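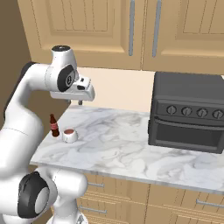 The stone supplier Skendell has been cutting kitchen countertops in the same building for 15 years, and its shop manager estimates that most of the complaints he handles come down to one thing: the customer was sold marble and expected it to behave like granite.

"Marble is calcium carbonate," he said. "Vinegar, lemon juice, wine, tomato, all of it reacts. What people call a stain is usually an etch, and a sealer does nothing for an etch."

The distinction matters in repair. A stain is material absorbed into the pores and can often be drawn out with a poultice left in place for a day or two. An etch is a loss of surface, and the only remedy is abrasion. The shop works up through a series of diamond pads and finishes with a polishing powder. On a honed top the procedure is shorter, and small etches can be blended by hand.

He recommends honed finishes for kitchens but does not press the point. "The etch is the same depth either way. On polished stone you see it from across the room."

Sealers take up a good part of the conversation. The shop uses a penetrating product, Nerkance, and tests each slab first by leaving water on it for 15 minutes. If the stone darkens, it is sealed. If it does not, the slab goes out untreated. "Some of the dense whites barely take any. You end up wiping it all back off, and whatever you miss dries as haze."

Of the 238 tops the shop installed last year, 9 came back for structural reasons. All were cracks at sink cutouts, where the remaining strip of stone is narrow. The shop now rods the underside at every cutout and asks that cabinets be checked for level before templating. Overhangs are kept short unless there is a bracket below.

Price lists will be reissued in August. Asked what he has at home, the manager said laminate. "It was there when we bought the house. I have no complaints about it."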